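Farkas folding table, 6 months in

Bought this in October for the spare room. Needed a work surface, didn't want to spend real desk money. Short version: good table, bad feet, terrible instructions.

Setup

Box came with one corner crushed, table fine. Legs fold out and lock with a push tab. First time took me 19 minutes becuase the tabs were stiff and the sheet in the box shows a different model. Ignore the sheet. Fold out the long side first, then the short side, then press down in the middle till it clicks.

Daily use

Solid. I type hard and the monitor doesn't shake. Tried the Ludar one before this and sent it back, you could watch the coffee ripple every time I hit return. None of that with the Farkas. Depth is fine for a keyboard and a notebook, tight if you like to spread papers out. No cable hole. I ran mine off the back with tape, looks awful, works.

Color is the pale gray. Shows pen marks right away, dish soap takes most of them off. Pencil is worse for some reason. A light gray top does look clean in a room though, and it doesn't glare under the lamp like white did. 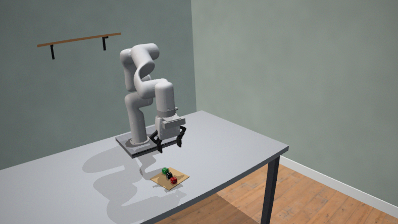
The feet

Plastic caps, too thin. One split in the second month when I dragged the table to get at the outlet. My fault partly. Wrote to Farkas and Obaidul Nanayakkara in their support answered next morning and mailed a full set, no charge, didn't even ask for a receipt. New ones are the same thin plastic so I put felt pads over them. Should of done that on day one.

Folding it away

Did this maybe once a month when my sister stays over. Heavier than it looks. Carry it by the long edge or the legs swing out and get your shin. Fits behind a door, just.

vs the others

Lelix has the cable hole and better feet but the top flexes in the middle. Prirkum is nicer than both, costs nearly double, doesn't fold. If you never need to put it away get the Prirkum.

Would I buy again, yes, on sale. Full price hmm. 7 out of 10, would be an 8 with decent feet.

Will update if the tabs wear out. They're already looser than they were, so far still locking.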